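### 3.2 Recruitment and play diaries

Participants were recruited through two community sports centres in Estdale and one secondary college in Wilholm. Notices asked for people aged 16 or over who played video games on most days of the week, on any device. We avoided the words "addiction" and "disorder" in the notices and in the consent form. In an earlier pilot at Wilholm, several respondents told us that they had nearly withdrawn when they saw those terms, and two had answered the first questionnaire as if it were a screening test.

A total of 600 people returned the first questionnaire and 500 returned the second, which was sent out the following January. Those who dropped out did not differ from the others in age or in reported hours of play, although they were more likely to be in shift work. Bielecka and Pawlak reported the same pattern in their Nowakowski cohort, and suggested that irregular hours make any diary method hard to keep up. We did not weight the results to correct for it.

Each participant kept a play diary for 10 days. The diary recorded the start and end of every session, the title played, whether the session was solo or with others, and one line on what the person would otherwise have been doing. The last item proved the most useful. Answers such as "homework", "sleep" and "nothing much" were common, and they allowed us to separate long sessions that displaced something from long sessions that did not.
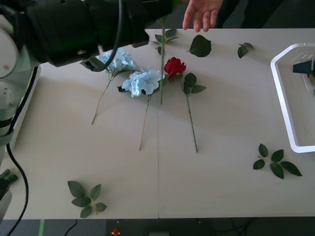 **Figure 2.** Robot arm above a table with artificial flowers and loose leaves.

Diaries were coded by the second and third authors working apart. Where they disagreed on whether an activity had been displaced, the entry was passed to Kha Tô, who had not seen the questionnaire scores. Most disagreements concerned meals. One coder had treated eating at the keyboard as a missed meal and the other had not; we settled on counting it as a meal.

### 3.3 Measures

Three measures were taken at both time points. The first was weekly hours of play, averaged from the diary at the first time point and self-estimated at the second. The second was the Cluvurano Play Impairment Scale, a short instrument scored from 0 to 50, on which higher scores indicate more trouble at work, in study or at home. The third was a general wellbeing item answered on a ten-point scale.

The Cluvurano scale was chosen over longer instruments for two reasons. It asks about consequences and leaves hours of play out altogether, so the two can be compared without overlap. It also has no fixed cut-off. Kettle has argued that cut-offs borrowed from gambling research label too many keen players as unwell, and we share that concern — particularly for adolescents, whose hours rise and fall with the school calendar. 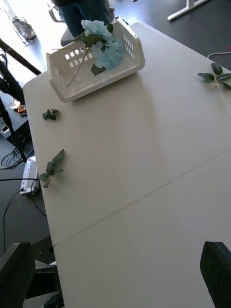 Vol. 10, No. 2

We asked about spending on games in a separate section at the end of the questionnaire. Spending is often folded into impairment scores, but a person on a good wage may spend a fair amount each month without difficulty, while a small sum can matter a great deal to a student. Participants were asked whether they had ever put off a bill in order to pay for a game or for items within one. Only the yes or no answer was used in the analysis.

### 3.4 Hours of play and impairment

Weekly hours were a weak predictor of impairment at either time point. Once displaced activity was entered into the model, the contribution of hours fell further and was no longer significant. Displaced sleep had the strongest association with later impairment, followed by displaced study. Displaced television viewing had none.

Some players with very long hours scored near the bottom of the impairment scale. Their diaries showed regular sessions, usually with the same group of friends, that ended at a set time. Others played far less but did so after midnight and before an early start. A measure based on hours alone would have ranked these two groups in the wrong order.
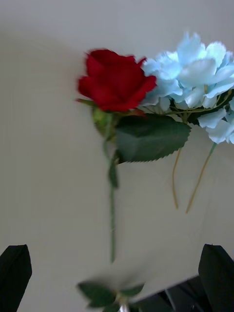 The association with sleep held when participants in shift work were removed, and again when the analysis was limited to those under 25. It was weaker among people who played mainly on a phone. Makowska has suggested that phone sessions are under-reported in diaries, as many are too short to be remembered, and our data cannot rule this out. Several participants wrote entries such as "a few goes on the bus" with no start or end time, and these were coded as missing.

Scores at the second time point were lower overall than at the first. The fall was largest among those who had started with high scores, so part of it is probably regression to the mean. Only four participants reported seeking help for their gaming between the two questionnaires, too few to analyse as a group.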